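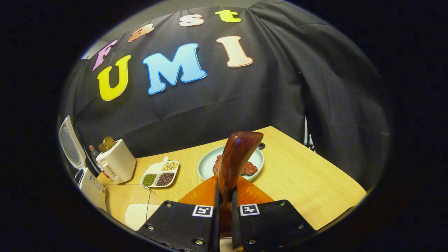

*Soybeans, mung beans and the dark reddish ones, next to the toaster.*

27/12/2021

I like a tray with sections, because I can see which beans I have. My mother mixed them all in one jar – I never learned to cook like that. The meat on the teal plate is a rare thing for me, I eat meat maybe 3 times in a month.

The rice cooker has its place at the back, on the left. I leave the lid open when I serve.

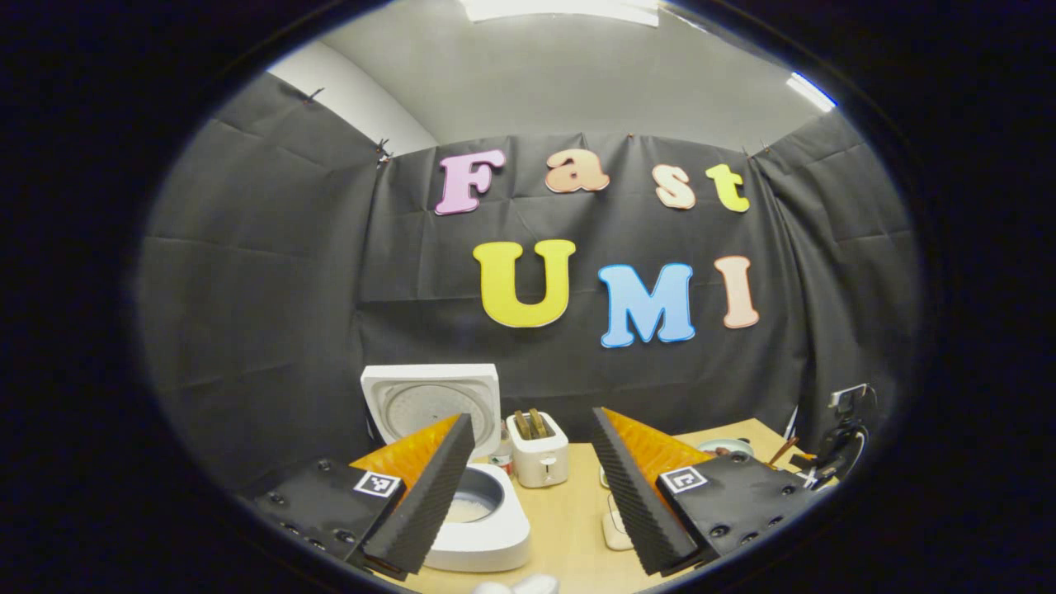
## Plans for January

More soup, less toast.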